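Aroha Te Moana has been mending other people's knitwear for 14 years, the last nine of them from a first-floor room above a key cutter's in Vumport. She takes in jumpers, cardigans and the odd blanket, and turns away anything with a lining.

"I did coats for a while and hated it," she says. "You spend all day unpicking somebody else's work to reach a hole the size of a pea."

She learned to darn from an aunt, who made her practise on dishcloths before letting her near a sock. A job in alterations followed, mainly hems and zips, and she took on knitwear in the evenings. When the evening work began to pay more than the day work she gave notice.

Most of what arrives now is moth damage. June is the busy month, when people put their winter things away and look at them properly for the first time since autumn. She asks customers to wash everything before they bring it in, and freezes it herself for 2 weeks whatever they tell her.

"People get offended by the freezer," she says. "I'd rather they were offended than have moths in the wool cupboard."

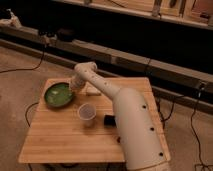 How does she decide whether a jumper is worth saving?

"I hold it up to the window. If light comes through in places where there isn't a hole yet, the yarn is going, and I'll be putting new wool into something that can't hold it. Elbows I'll nearly always do. Underarms depend on how felted they are."

Matching the colour takes longer than the sewing. She buys from Rallis, a small mill that still winds mending cards, and keeps leftovers from old jobs in shoeboxes sorted by shade - navy alone fills three of them. Where she can't get close she tells the customer, and some then ask for a colour that shows. Mustard on grey is the usual request.

Her prices start at 24 pounds for a single small hole. The most she has charged is 200, for a fisherman's jumper that needed both cuffs and most of the back reknitted. The owner, a Mr Riis, had worn it to work since leaving school.

"He didn't blink at the price," she says. "He wanted to know if he could have it by Wednesday."

She has no plans to take on staff. A class for beginners may start in the autumn if she can find a room with better light - her own faces north and is gloomy by three.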